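2 de diciembre de 2018

Domingo y yo haciendo cuentas, que es lo último que quería hacer hoy. Pero Meinir necesita la lista de equipos antes de que cierre el presupuesto y, si no la mando yo, la manda Trurkix a su manera, y ya sabemos cómo acaba eso (con tres cajas de cables que no encajan en nada y ni una sola batería de repuesto).

A ver, lo que hay. Tenemos 4 pinzas de mano y yo quiero pedir 5 más. Britta dice que con dos vamos sobrados, pero Britta no es la que se pasa la tarde esperando a que alguien suelte una para poder empezar. El juego de dedos de recambio sale a 179 euros, que me parece un disparate para lo que es, y encima hay que pedirlos por separado. Los he metido igualmente. Prefiero pelearme por los dedos ahora que quedarme parada en marzo con una pinza coja y el proveedor sin contestar al teléfono.

Luego está el tema del brazo. ¡Ay, el brazo! Mali está enamorada del de Sullitz, me ha mandado el folleto dos veces y un enlace a un vídeo con música épica. Es precioso, no digo que no. Pero con lo que cuesta nos comemos el año entero y nos quedamos sin mesa, sin soporte y sin mantenimiento. Yo empezaría alquilando unos meses. Así vemos si de verdad coge botellas, vasos y bandejas en un comedor con gente, con bancos, con servilletas por todas partes, o si solo sabe coger cubitos en un laboratorio.
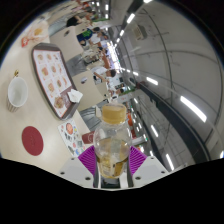

Escrito por Heledd Parri, en la mesa de la cocina

La botella es justo el tipo de objeto que me preocupa. Transparente, a medio llenar, con los hombros más anchos que el cuello. Si la agarras por la parte de abajo, por la etiqueta, los dedos tienen dónde apoyarse, pero por arriba no lo veo nada claro. En la hoja de requisitos he puesto apertura regulable y almohadillas con textura, y al lado, entre signos de exclamación, que las almohadillas se puedan cambiar sin desmontar media carcasa. Marama me lo va a quitar por informal. Pues que lo quite, pero que deje lo de las almohadillas.

También he apuntado lo de la vajilla para las pruebas, que siempre se nos olvida y luego alguien trae tazas de su casa. Vasos blancos, vasos de papel, posavasos, bandejas con su mantel de papel debajo de todo. Una bandeja pelada no me sirve: el papel se arruga, se mueve, y con tanta foto de hamburguesas ya me dirás qué entiende el programa que es comida y qué es dibujo. Eso cuesta cuatro duros y va en la partida de consumibles, que nadie mira.

Total de la primera tanda, sin brazo: 1771 euros. Lo he sumado dos veces, la segunda con calculadora, y me ha salido lo mismo, cosa rara en mí. Se supone que Ciredton nos hace descuento si juntamos todo en un solo pedido, pero quiero verlo por escrito. La otra vez fue de palabra y el descuento se quedó en el aire con el comercial que lo prometió.

Cosas que me faltan por preguntar mañana: si el seguro cubre los equipos cuando los sacamos del edificio, cuánto tardan en servir los dedos, y si el alquiler del brazo incluye a la persona que lo instala o hay que pagarla aparte. Esto último me da miedo. También tengo que decirle a Mali lo del alquiler antes de que se entere por la hoja de cálculo, que se va a disgustar, y con razón.

Son casi las once y todavía no he tendido la lavadora. Mando el archivo a Meinir ahora mismo, sin releerlo, y lo que esté mal ya lo corregirá ella con ese rojo suyo.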